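Ticket 167 - crumbs on fruit bench mat, dirty basket floor, trays going out with bits in
Site: Breltitgate, small bench (blue brick wall panels, flowery mat)
Raised by: Danica Štěpánek
Passed to: Siu-ming Kao
Priority: normal, was low
Status: open, see bottom

Problem as first reported (Danica)

Bits in the clear trays again. Grey specks, some white. Two trays sent back from the Kemoveck counter with grit in the corners, fruit fine. Customer side only sees it because the trays are see-through, anything at the bottom shows. Please look at the bench and the basket. Also one mandarin had a grey smear on the skin, wiped off with a thumb so not rot.

Log

Entry 1. Looked at the bench. Mat is the pale one with the flowers, the pink and green and cream one, and it hides a lot from standing height. Get your eye down level with it and there's crumbs all across the middle. Some grey some white. Didn't touch anything, wanted to see what was what first.

Questions back to Danica: which trays, the ribbed ones? Was the fruit out of the white basket or straight from the crate? Who wiped down last?

Entry 2. Danica says ribbed ones, fruit via the basket, wipe-down rota blank for that shift. OK.

Entry 3. Ran a finger along the mat and had a proper look at the bits. Three sorts near as I can tell. Dry papery stuff that crushes, I think that's off the crates. Hard white ones, plasticky, no idea yet. And ordinary crumbs. Somebody's been having toast at the bench. Not going to chase who, just stop please.
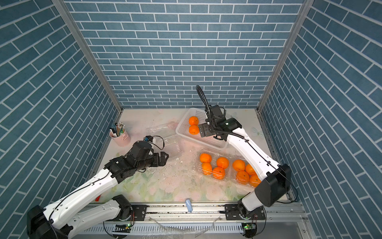 Asked Bogdan Filip if the mat can come up and be shaken outside. He says yes but it's taped at the back and the tape leaves a line of glue which then collects more bits. So not a quick job. He'd sooner it was wiped where it lies. Tried that:

- dry cloth: pushes them about, most end up against the back wall panels
- damp cloth: picks up the grey, leaves the hard white ones
- dustpan brush, the soft one: best so far, two goes
- sticky roller from the coat hook: works brilliantly but lifted a bit of the print off one of the flowers at the corner. DON'T use the roller

So brush first, then damp cloth, then leave it till it's properly dry before any trays go down. A tray on a damp mat picks crumbs up on its underside and then they get stacked and the crumbs drop in the one below. Pretty sure that's how they're getting in, at least some of them.

Entry 4. Tested the stacking idea. Took 28 clean trays out of the Starnville sleeve, checked each one against the window, all clean. So it isn't the supplier, that's ruled out. Put half of them on the mat as it was, picked them up again, stacked them. Bits in the lower ones. Other half stood on a clean tea towel, stacked, nothing. Good enough for me.

Danica asked could the sleeve itself be shedding. No. Checked inside, it's clean.

Entry 5. Where do the hard white ones come from though. Milovan Vukčević thought grout off the wall panels, the white lines. Scratched one with a nail, nothing came off, so don't think so. His other idea is that it's off the old baskets, the brittle ones we had in June which went at the corners. Those went in the bin but the bits may well have got down the gap behind the bench and are coming forward each time somebody brushes. More likely. Need a hoover with the thin nozzle, the one upstairs has lost its nozzle. Asked Bogdan.

Entry 6. Layout. This isn't the fault but it makes it worse. Agreed with Danica the bench gets set like so while the ticket's open:

Basket at the back. Trays out flat, one deep, no stacking on the mat. Four mandarins to a tray. Move a tray off to the shelf as soon as it's full, don't leave it sat there while the others get filled. Lids on at the shelf.

Pens live in the pink cup. The cup stays. I know people want it gone but the tray labels get written here and if there's no cup the pens end up loose on the mat, roll about, and pick up whatever's there. Pens not in use go IN the cup with caps on.

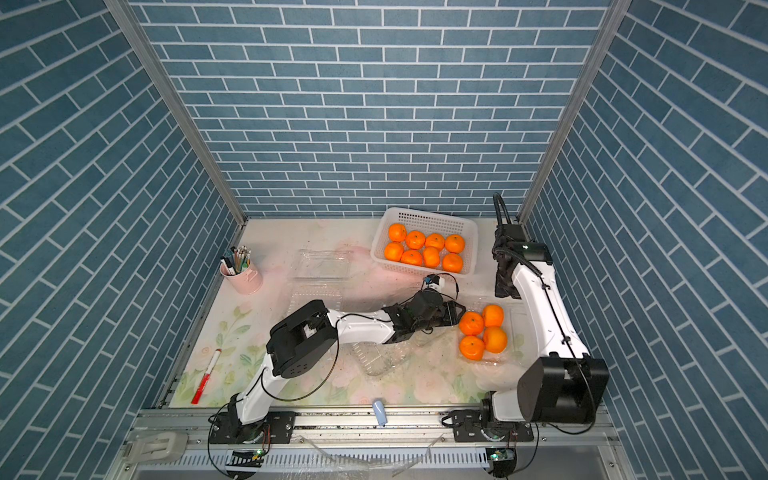

Page last changed: 2024-12-19, S. Kao (entries 6 to 9 added, typo in entry 2 fixed)

Red and white marker lying on the mat, left side. See above re pens. Back in the cup please, I'm not writing a separate ticket for a marker.

Otherwise that's the set-up wanted. Eight in the basket in two rows, four on the right in their tray. You can check the numbers without lifting anything: eight and four is twelve, three trays' worth. If the basket's got an odd number in it then something's rolled off, look behind before topping up.

Aiman Pelupessy asked why not fill the basket right up and save going back to the crate. Two reasons. Top layer rolls when you reach across it. And you can't see the basket floor at all, which matters for the next bit. Single layer, please.

Entry 7. Basket. Should have looked here first really. Lifted the fruit out, and the floor of it is specked, plus smudges. The slots are the trouble - narrow with rounded ends, close together, and a cloth just goes over the top. Sides are easier, the little square holes can be poked through from outside.

So the grey smear on Danica's mandarin, I reckon basket and not mat. Fruit sits right down on the slots.

What I tried, in order:

1. Rinse under the cold tap. Loose stuff went. Smudges stayed.
2. Washing-up liquid and the sponge. Bit better. Sponge shreds on the slots and then you've got green fluff to pick out as well, great
3. Soak in the big sink, warm water, twenty minutes, then bottle brush from underneath. Much better. Most of it goes if you brush from the underside, pushing the dirt back up the way it came.
4. Old toothbrush for the corners, where the floor meets the wall. Slow.

Did not use bleach. Anyone thinking of it, don't, it's food stuff and the smell hangs around in plastic for days.

Drying: upside down on the rack, not on the mat. It wants a couple of hours. If it's put back wet, drips come through the slots on to the mat, crumbs go to paste, paste sticks to the basket feet, round we go again.

Entry 8. Asked Hubmann for a price on a basket with a plain floor, no slots. They do one, bit smaller. Quoted on 200 as a minimum which is silly, we need a handful. Asked if they'd split. Waiting. Milovan says a sheet of baking paper cut to fit the bottom would do the same for nothing. Might. Worry is it slides and the fruit slides with it. He's going to try it and write in here.

Entry 9. Milovan's note, copied from his message: "paper is ok with a full layer, hopeless when your down to the last couple, they skate about. tried the rubbery drawer liner stuff, holds them fine, washes fine, but looks awful. your call". Liner then, if we have to. Don't care how it looks inside the basket, nobody at the counter sees it. Hold off until Hubmann come back though.

Stems, as we're here. Some of this lot still have the little green nub on top. Leave it on. Someone was picking them off and flicking them, and they were ending up in the trays too, they look like grit once they've dried. Not a fault with the fruit and doesn't need tidying up. Only exception is a long woody bit that'd scratch its neighbour, snip that with the scissors over the bin.
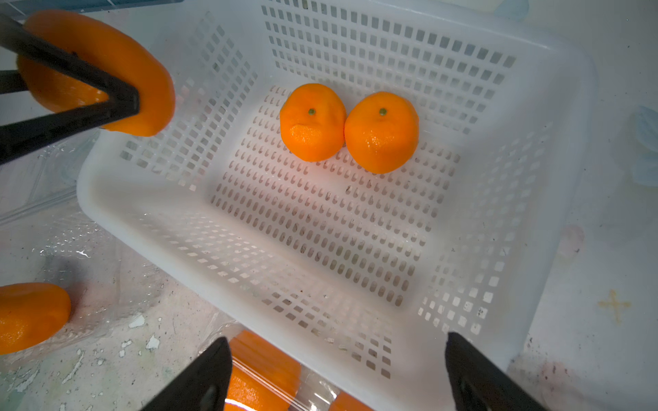

Siu-ming Kao
Bench and packing lead, Breltitgate

Specks on the basket floor is what I'm on about, mostly middle and lower down. Easiest to spot with only a couple of oranges left in, so please check it at that point each time and don't just top up over it. If it looks like that, basket comes off, fruit goes in a clean bowl, use the spare.

Spare basket is on the shelf over the sink. It's had the full soak and brush. If you swap them, put a bit of tape on the handle end of the dirty one so we don't go in circles, had that already.

Workaround until closed:

- brush mat, damp cloth, let it dry. Start of shift and again after the break
- no food at the bench. Toast especially
- trays flat, not stacked on the mat. Stack at the shelf on the clean towel
- single layer in the basket
- soak and bottle brush the basket end of each day, dry on the rack
- pens in the cup
- initial the rota. Blank rota was half the reason this took so long to pin down

Checked since: went through 46 filled trays at the shelf before lids, held each one up. One had a bit in it, papery, so off the crate. No hard white ones. No smears. Danica happy to drop it back to low, I'd rather leave it at normal till the gap behind the bench has been done.

Still to do

Bogdan - hoover nozzle, then the gap at the back. He thinks there's one in the van.
Me - chase Hubmann re plain floor baskets.
Aiman - crates. Shake them out at the door before they come near the bench, see if the papery bits stop. Started, no result written yet, please write it in here and not on a sticky note.
Milovan - cut two bits of drawer liner to size, keep them by.
Danica - tell the counter to send back anything with bits in WITH the tray, not just a message saying there was one. Need to see which sort it is.

Mat: Bogdan asked do we want a plain one so the dirt shows up. Danica likes the flowers. Leaving that for another ticket.

Reopen notes go under this line.

Related tickets
Tray lids popping off in the cold store
Shelf over sink, left bracket loose
Labels smudging - which pens to order
Spare bottle brushes, where are they kept
Glue line at back of mat
Crate deliveries left in the doorway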